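Ticket 589 — Tray rocks on flat surface
Product: Revesell serving tray, cream plastic
Opened by: Aino Halonen
Assigned to: Eero Koivisto
Status: awaiting customer

Halonen, 09:10
Tray rocks when loaded on one side. Bought in December. No cracks found. Washed by hand only.

Koivisto, 10:25
Please empty the tray, set it on a hard, level table and press each corner in turn. Note which corners lift.

Halonen, 13:40
Done. Front left lifts by 4 mm, the others stay down. Same result on a second table. Load at the time of the fault was over 900 g, all at the right end.
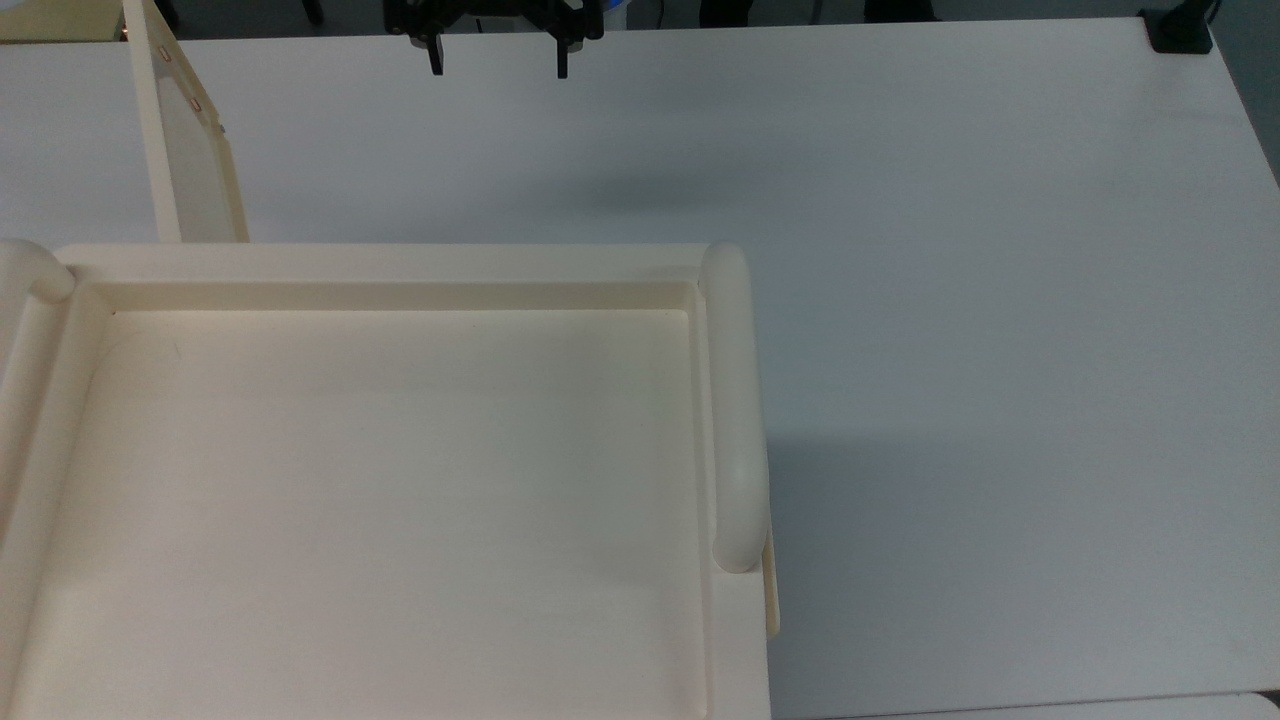

Tray empty on the white table, right handle in full, left handle in part.

Koivisto, 14:05
Thanks. Rim and inner floor look normal from this side. The underside can't be judged from above. Please turn the tray over and lay a ruler across the base, corner to corner, both ways. If there is a gap under the ruler, send the reading and I will pass it to Pirjo Savolainen for exchange under code 107.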